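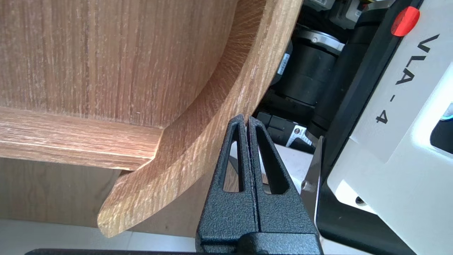
Ultrasonic humidifiers should be sold with a water hardness limit printed on the box. The unit breaks water into droplets without boiling it, so whatever is dissolved in the water goes into the room and settles as fine white dust. Makers treat this as a cleaning matter for the owner. On a black shelf the dust shows within a day. On a light brown, oak-like finish with pale whitish flecks already in it, such as the panel shown, the same dust could build up for weeks before anyone noticed it.

I ran a Kokeo tabletop unit and a Savel evaporative unit through December on the same hard tap water. The Kokeo left a film on everything near it. The Savel left its minerals in the wick, which went stiff and had to be replaced. Both designs have a running cost, but only Savel states one.

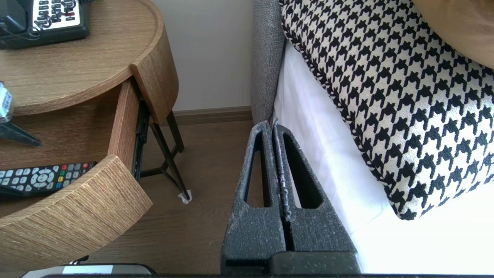 Output figures

Most boxes give a room size and a run time – 30 hours is a common claim – without saying that the run time applies to the lowest setting. The room size applies to the highest. A buyer cannot have both, and the box should give tank volume and hourly output at each setting instead.
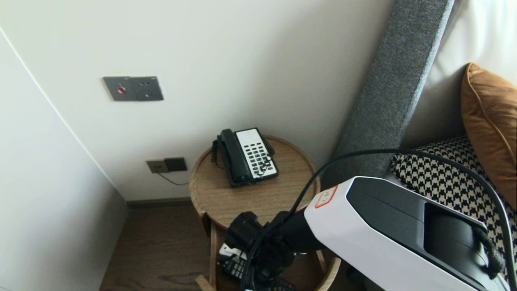 Placement advice is the weakest part of the manuals. The Ametepe booklet asks for 3 feet of clearance from walls, bedding and electrical devices, and then recommends the unit for bedside use. Few bedrooms can meet both conditions. Take a round wooden side table in the corner beside a bed, with a black landline telephone on it: bedding, wall and phone all fall inside the limit. A floor unit with a longer cord is a better answer for that kind of room, and the manual should say so.

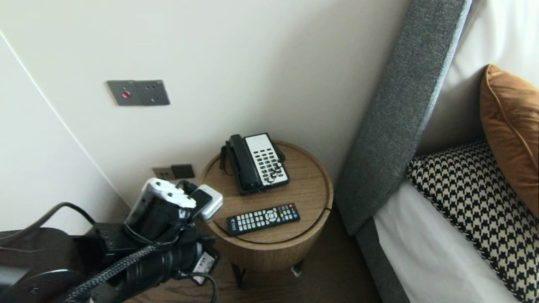

What I would require

Print 2 more lines on the label: maximum water hardness, and the yearly cost of wicks or cartridges at that hardness. Drokovska already prints the second in its parts list, where no shopper will see it. Moving it to the box would cost very little. Until that happens, I would buy evaporative for hard water and keep ultrasonic units for distilled.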